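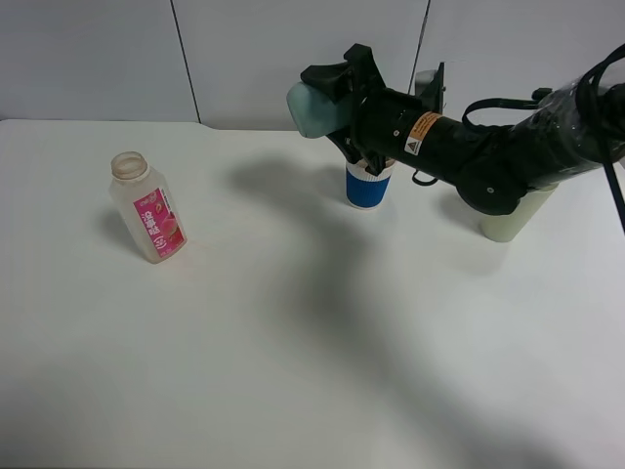
Chapter 8
Bottles, Cups and the Promise of Less Waste

A plastic bottle without its cap and a paper cup in a blue ribbed sleeve are both thought of as rubbish almost as soon as the drink is gone. Most of us would say the cup is the better of the two. This chapter asks whether we have good grounds for saying so.

The word "paper" does a lot of work here. Many paper cups have a thin plastic lining, and a sorting plant that takes newspaper may well refuse them. A sleeve adds more material, however sensible it feels in the hand. Clear or frosted plastic may be easier to sort, but a label, the ink on it and the glue behind it can all get in the way, and a cap often goes missing before the bottle reaches a bin.

Claims made on behalf of either one should be read slowly. In the Hallovton case study, a chain of 4 cafés announced that it had "saved" 3,000 bottles by changing to cups. It gave no figure for the cups. Kelley, the firm that supplied them, gave none either.

Before you read on

Keep every drinks container you use until you have nearly 200 grams of them, then sort them by material. Note which parts come away by hand and which do not. Look up what your council accepts, and check whether it says what happens after collection. Many do not.

8.1 What is a container made of?

We begin with the lining, the part that most buyers never see.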